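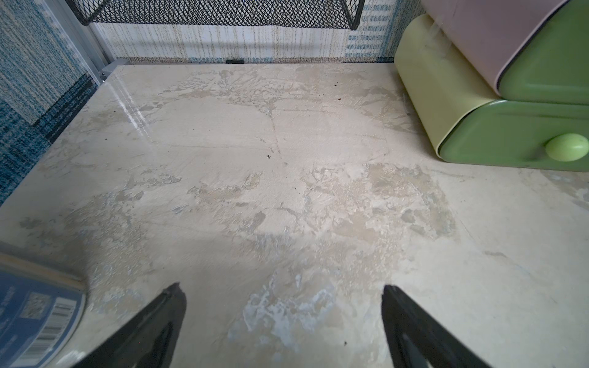
**By Ruoxi Tang** | Benley | 4/14/26

Anyone who has ever pulled open a kitchen drawer looking for a teaspoon and come up with a fistful of tangled earphones will feel some sympathy for the staff at Parsons, the listening library on Harkano Road, where the tangle had reached the point of having its own cardboard box, and then a second cardboard box to catch what fell out of the first.

The boxes have now gone, and in their place are little stacking drawers, rounded at the corners and fitted with a knob that even cold or stiff fingers can get hold of. Each one is meant for coiled earphones and nothing else (biscuits have been mentioned, and firmly ruled out), and from this week members can help themselves to a pair when they come in to hear a talking book or a bit of local history, and drop them back in the cleaning tray on the way out.

It may not sound like much of a story, but at Benley people have been asking for it for a good long while. Parsons has 2593 members on its books, a fair number of whom travel in on the Undema bus and find on arrival that their own earphones are still sitting on the hall table. Until now they had to queue at the front desk while someone dug through the box and tried to work one cable free of all the others, which could take longer than the chapter they had come to hear.

The earphones themselves were nearly all given by members, after a notice went up beside the returns slot last August asking for wired pairs in working order. The desk had hoped for enough to fill a shoebox. By the time the notice came down there were 233 pairs, plus a hearing-aid battery, a good many adaptors and one very nice fountain pen that is still waiting at the desk for its owner.

Every pair was tried out on the same recording, a reading about the old Benley ferry, and 67 of them turned out to work in one ear only. Those have gone into a separate bag for the Undema repair table, which meets in the hall next door and has promised to see what can be done with a soldering iron and some patience. The rest were wiped down and coiled, and this is where the drawers have come into their own. 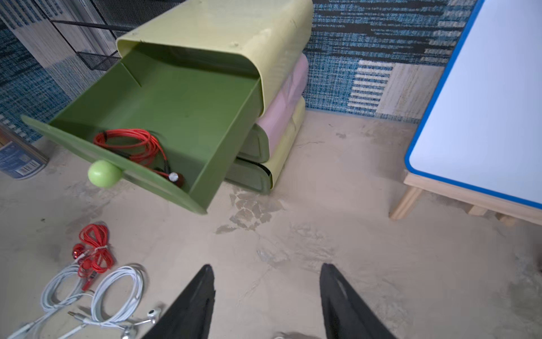 The trick, according to the desk, is in the coiling, and a card of instructions has been written out for anyone who would like to lend a hand. You start at the plug end and wind the cable loosely round three fingers, leaving enough over to go once about the middle, and you never, ever wrap it tight round the palm, as so many of us have been doing all our lives. A small band keeps it together if there is one to spare. After that it goes flat on the floor of the drawer with the earbuds lying on top, so that the next person can find them first and lift the whole thing out in one go.

There was a lively discussion, I gather, about whether to sort by colour. One camp wanted red in one drawer and white in another, which would look lovely and make it easy to see what was running low. The other camp pointed out that people returning earphones in a hurry to catch the bus would put them wherever there was room, and that a system which depends on everybody being calm at ten to five is asking rather a lot. For the moment the drawers are mixed, and the matter will be looked at again when the summer programme is settled.

The drawers can be stacked or taken apart, which pleased the children's corner very much indeed, as they have had their eye on a set for crayons and stickers ever since the first ones came out of the wrapping. Some of the shells are pink and some a soft yellowy green, with darker green fronts, and opinion is divided on whether they go with the carpet. I thought they looked cheerful, like something from a sweet shop, but I was told by a gentleman waiting for his audiobook that they reminded him of bathroom soap, and I have not been able to shake the thought since.
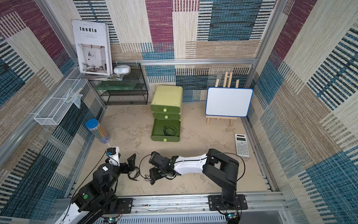
*The green three-drawer cabinet, with a tub of coloured pencils on its side near the wall.*

Magazines, pencils and other odds and ends are next on the list, and the plan is to work through them a shelf at a time over the coming weeks. Back numbers that are no longer wanted will be put out by the door for anyone to take, and readers who like to cut things up for collage are asked to have a rummage before they go off to be recycled.

Borrowing the earphones costs nothing and there is no form to fill in. Members who would sooner keep a pair of their own behind the desk may do so in a named envelope, and the desk has ordered 500 of these, so there should be plenty to go round. Wired pairs are still welcome if you have some lying about at home, though the desk would be very grateful if you could check both ears before you bring them in, and untangle them if you possibly can.

Parsons is open at its usual hours, with the listening room closing a quarter of an hour before the rest of the building. The ferry recording used for the testing has proved so popular with those who did the testing that it has been moved to the front shelf, and can be heard by asking at the desk.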